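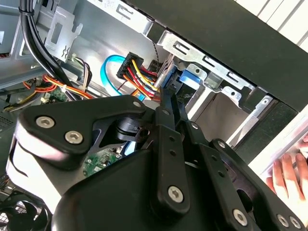 4.2 Attendance and the coach relationship

Members of the two Irwood studios were followed from their first paid class through the end of March. Of the 4000 members on the rolls, 978 agreed to share their booking records and to fill out a short survey on how they chose their classes. The booking data came from the Skosgate scheduling system and were matched to the survey by member number.

Members who named a favorite coach booked more classes per month than those who did not, and they canceled fewer of them. The gap was widest in the early morning classes, where the same coach usually led the same hour all season. It was small on weekends, when coaches rotated. Figure 2 shows monthly bookings for both groups.

Visser and Quinlan reported a similar pattern among rowing club members in Camargo, but their sample was limited to people who had already stayed a full year. Our sample includes members who left early. In the exit survey, 56 of them gave a change of coach as the main reason for leaving - more than gave price or travel time.

The survey did not ask whether members saw their coach outside of class, and the booking records cannot show it. Some written comments mentioned birthday cards, shared meals and group runs. These comments were coded separately and are discussed in Section 5.

Figure 2. Classes booked per month, by whether the member named a favorite coach.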